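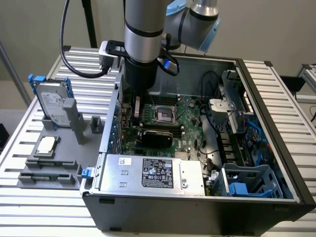 Fig. 7. Arm over the open tower, parts tray at left.

Section 7. Setting up the PC assembly station for an open day

Use these steps when the Tesero station will run in front of visitors. The sales sheet says the demonstration is "ready in minutes." Our last setup at Clemedska took nearly 34 minutes, and that was with the cell already bolted down. Plan your morning accordingly.

1. Lay the tower on its side on the slatted table, open side up. The power supply goes nearest the audience.

2. Open the CPU socket and raise the retention frame. Check the pins with a flashlight.

CAUTION: Do not touch the bare pin area or let visitors lean over it. The brochure calls the gripper "gentle." Treat that as a claim until you have watched it place a chip on your own board.

3. Load the tray. The hard drive stands upright in the back slot, in its blue caddy. The processor goes in the shallow square pocket, and memory goes in the long grooves toward the front.

NOTE: Fill only the grooves your program calls for. The arm will follow its program whether or not you agree with it.

4. Follow the cable at the wrist from end to end and check that it has slack. Push the blue USB connector in by hand.

5. Run the arm down over the board once at low speed, with no part in the gripper and your hand on the stop button.
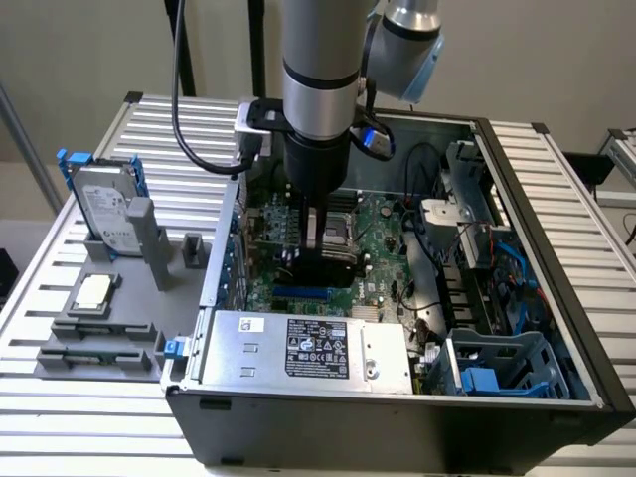

R. Yousafzai
Demonstration Floor Lead

6. Stop the arm with its fingers above the processor area and look from two sides. A position that seems fine from the front can be well off from the side. If you can't tell, it isn't lined up.

7. Repeat the low-speed run after anyone moves the case, the tray, or the table. "It was only bumped" counts as moved.

What to tell visitors

Say what the station does that day and stop there. If it is seating memory, say it is seating memory. Don't say it builds computers. The Lirnov handout lists 291 completed cycles and leaves out how many were started, so please don't quote it until we get the other number.

If a placement fails, press stop, say that it failed, and reset. Do not finish the job by hand while talking over it. People notice, and they ask better questions when you own up.

CAUTION: Never reach into the case while the arm is powered, even if it looks parked.

8. At closing, raise the arm clear of the case before you shut down. Return all loose parts to the tray and write down every failed placement in the station log, including the ones you think were the tray's fault.

Tesero Demonstration Support | Contact the floor desk | Back to top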